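Sharing the Path: Writing Rules of Good Practice for a Small Outdoor Robot

Student project report
Morven Aitken

14 shares | 6 comments

Why I ended up writing rules

When I signed up for the outdoor robotics project I pictured myself spending the whole term on steering code, with a screwdriver in one hand and a sandwich in the other. Our robot, Stomel, is a knee-high wheeled machine that is meant to follow a path by itself, and I was very much looking forward to making it do that. What I got was the job of writing down how we should behave when we take it outside. I'll admit I sulked a little for the first week. By the end of the term I had grown so fond of the subject that my friends had started changing seats at lunch (only slightly joking), so please bear with me if this report wanders in places.

The project had three groups. One looked after the driving, one looked after the hardware, and then there was me, with help from whoever had a free afternoon. My task was to take the general safety advice our department gives for lab machines, see how much of it still made sense on a public path, and fill in what was missing. Quite a lot was missing! Lab advice assumes a door you can close, a flat floor and a ceiling full of even light. It tells you to tape a line around the machine and stay outside it. You can't tape a line around something that is moving along at walking pace between two hedges.

What the path asks of a robot

We did our driving on the Monside track, a stretch of path with trees and shrubs on both sides. I walked it several times before I wrote anything, and I would suggest that to anyone doing the same kind of work. On a map it is a thin gray line and looks like the easiest place in the world. On foot you begin to notice everything that the robot will have an opinion about.

The first thing is shade. On a sunny day the trees and shrubs throw dark patches right across the ground, with bright spots in between, and a camera that has settled itself for one can be quite lost in the other for a moment. The second is the edges. There are stretches with no curb and no painted line, where the paving fades gradually into dirt and plants, so "stay on the path" is a much vaguer order than it sounds. I had written exactly those words in my first draft, and the driving group very kindly asked me what they meant. I didn't have a good answer.

The third is distance. Looking down a long straight part, you may see something pale at the far end and have no idea whether it is a vehicle or a little building. A person just keeps walking and finds out. For a robot, I think the good practice is to treat anything unknown as something that might move, and to slow down well before it matters. 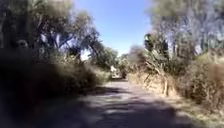

The rules, as they stood at the end

I started with 11 rules and lost several along the way, either because two of them said the same thing or because we found that we never followed them. A rule that everybody skips does some harm, I think, as people get used to skipping. These are the ones we kept, in the wording we kept them in.

1. One person is the walker and does nothing else. The walker stays close to the robot, carries the stop remote in the hand (never in a pocket) and doesn't look at a laptop. If the walker needs to look at something, the robot stops first.

2. Test the stop before every run, including the short ones. We press the button on the remote with the robot rolling slowly, and then the button on the robot itself.

3. People and animals have the right of way, always. The robot pulls up and waits until they are well past. We don't ask anyone to step aside, even if they offer. Dogs get extra room.

4. If the robot isn't sure where the edge is, it slows, and if it is still not sure it stops. The walker may steer it by hand to a clearer place and start again from there.

5. Keep off the verge. Plants grow there and things live in them.

6. Say hello. Anybody who seems curious gets a friendly explanation in a sentence or two, including that the robot has a camera and what we keep from it.

7. Keep no more pictures than the work needs, and go through them for people the same day.

8. Write the log before you pack up. Every stop is written down along with who called it, and no one is teased for a stop that proved unnecessary.

Number eight is my favorite, and it is the one that took the longest to get right. In the early runs we had a habit of groaning when someone hit the button for what looked like no reason. It was all good-natured, but when I read back through the logs I could see one of our newer members stopping the robot less and less often. I brought it up over coffee, everyone felt rather bad, and the groaning ended that afternoon.

Number four caused the most argument. The driving group worried that a robot which stops whenever it is unsure would spend its life standing still, and they had a point. In a bad patch of shade Stomel could stop every few steps. We settled on giving it a slow speed to fall back on, so that it can creep forward while it makes up its mind, with a full stop coming only if the doubt lasts. The Halliday controller we used made this fairly easy, since it lets you set a second speed limit and switch to it without restarting anything.

How the runs went

Over the term we logged 71 runs with the rules in force, most of them in June when the afternoons were long and everybody's exams were over. I was the walker for many of these and came home with good calves and a sunburned neck. The time of day made more difference than I expected. With a low sun nearly ahead of us the glare washed out part of the sky, and the driving group would start muttering about the camera settings. Around noon it was kinder.

The ground mattered too. Some of our route is compacted soil and small stones, and where this lies in full sun it looks almost white, with pale grass beside it that isn't so very different in color. I had assumed bright and open would mean easy, and that our troubles would all be in the shade.

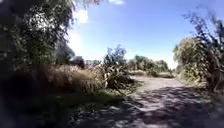 So I went back to the log and sorted the stops by the reason people had written down. Uncertainty about the edge was the most common by a good margin, and those notes came from the bright, open parts as well as the shady ones. Passersby came next, and nearly every one of those stops was calm and a bit sociable. A retired surveyor talked to us for so long that the battery warning came on. There were a few stops for plants hanging into the way, which the robot took for solid things. I don't mind that at all. I would much prefer a machine that is too polite to a bush.

Rule seven gave me the most paperwork. We set the camera to save a limited set of pictures from each run, 1024 at the very most, and I had pictured myself deleting for hours. In practice, going through them took less than 60 minutes on even the busiest day, partly because so many showed the path and greenery and nothing else. I still think the same-day part is important. The one time I left it overnight, I had forgotten which people had said they didn't mind and had to throw out the whole lot.

What I would change

I would bring the people who use the path into it much sooner. We put up a small notice with a contact address when the rules were already finished, and the messages that came back were thoughtful and would have saved me a draft or two. One came from a man who uses a wheelchair and pointed out that a robot waiting politely in the middle of a narrow path is still in the middle of a narrow path. He was quite right. The rule ought to say where to wait as well as when, and how that squares with keeping off the verge is something I haven't solved.

I would also want a proper rule for handing over between walkers. We did it by nodding at each other, and on one run there was a short time when two of us each thought the other had the remote. The robot was parked, luckily. Saying "I have it" out loud would cost nothing, and the group has taken it up informally since then.

Next term the hardware group is moving to a lighter chassis under the name Trornska, and the rules will go along with it. I have left the log template and all of my drafts in the project folder, including the sulky first one, for whoever takes over the walking.

6 comments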